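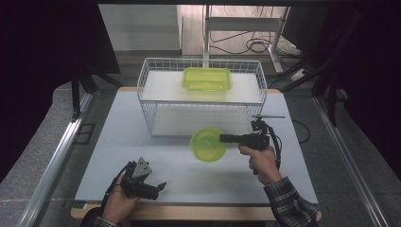

Skovix Tableware Stacking — data card

Summary
Skovix covers the putting away and taking out of light plastic tableware on a two-level wire basket. The release holds 207 sessions in 8 layouts. Each session is one complete arrangement, from the first item touched to the last one put down.

Objects
basket: white wire, rectangular, open along its long sides
boards: 2, white; one across the top rim, one on the basket floor
container: rectangular, rounded corners, translucent lime green
bowl: round, translucent lime green
table: light blue-grey top, pale wooden edge

The bowl and the container share a colour on purpose. Sorting by colour alone will not separate them, so labels refer to shape (bowl_round, box_rect).

Layouts
The basket stands lengthwise from left to right towards the back of the table in every layout. Layouts differ in which level each item starts on and which level it should end on. "Upper" means the top board; "lower" means the board on the basket floor, reached through the open long side. An item left on the tabletop at the end of a session is labelled table, whatever the target was.

Labels
One row per item per session, comma separated:
session, layout, item, start_level, end_level, upright

upright is 1 if the rim faces up at rest and 0 otherwise. A bowl leaning against the wires counts as 0. Tilt while an item is being carried is not labelled.

Known problems
39 sessions have no end_level for the bowl. They are kept in the release and marked with an empty field — do not read this as table.
In layout 6 the top board was sometimes set down off centre. The level labels are still valid, but anything measured from the board's edge is not.
Translucent plastic gives weak outlines against the white boards. Check any automatic outlines by hand.

Changes
July: layouts 7 and 8 added, column "side" dropped.

Contacts
Layouts and objects: Estela Pereyra
Labels and corrections: Oriana Lucero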